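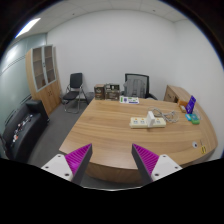 Moved the office over the long weekend, and a few people asked how it went and what it cost, so I'm putting it in one thread. We're a small bookkeeping firm. We left the old place on the Zelitz road and took the second floor of the Brekke building.

The lease first. We started looking in January and signed in late summer. The landlord wanted a longer term than we did. We settled on 5 years with one way out at the halfway point, and that clause took more emails than everything else in the lease put together.

Read the part about who pays for heating repairs. Ours said "tenant" in one paragraph and "landlord" in another. The agent said it had been that way for years and no tenant had brought it up.

Movers: we got three quotes. Cludwood was in the middle and the only one that sent a person to look at the stairs before giving a price. The cheapest quote left out the stairs and the piano hinge cabinet, so it would have ended up higher.

Final bill from Cludwood was $466 over the quote. That was for a second trip with the file cabinets. I had told them the cabinets would be empty. They were not empty. Fair charge.

On files. We had 261 archive boxes in the basement at the old place. Our rule is to keep client tax papers for seven years, and a good part of what was down there was older than that. We should have been shredding every year and we hadn't been.

The shredding truck came on a Thursday and parked in front of the bakery. It took most of the morning. You get a certificate at the end. Keep it with the lease, you may be asked for it.
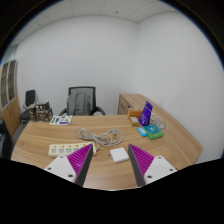
What was left went into the back room on steel shelving, sorted by client name and then by year. At the old office it was by year first. Three of us voted for the change and one is still against it.

Change of address took longer than the move. Bank, state, post office, insurance, the payroll service, every client. The insurance company needed the new square footage in writing from the landlord, and the landlord was on vacation.

Forwarding the mail is easy. Forwarding does not cover packages from every carrier, so the printer paper went to the old address twice. The new tenant there has been very decent and carried it down to our car.

Phones. We kept the same number. Welimov handled the switch and gave us a window of noon to four. The line was dead from ten until a little after five. If you do this, pick a day when clients aren't filing anything.

The internet was already live in the building, so that took one call and a new password.

Things I would do again: label boxes on two sides, pack the coffee maker last, and send clients the new address a month ahead and then again the week of the move.

Things I would change: measure the doors. The big conference table did not fit through ours and went to a church in the next town. We're meeting around two small tables pushed together, and I've stopped noticing the gap.

Someone asked about parking. There are four spaces behind the building, shared with the dentist downstairs. Clients can use the street, free for two hours. The meter by the corner is broken and the city knows.

Also asked: yes, the rent is higher. By less than I feared, and we no longer pay for the basement separately. I'll have real numbers after the first winter heating bill comes in.

We're open regular hours starting today, 7 November 2018. Use the side door, the front one sticks. The buzzer still has the last company's name on it.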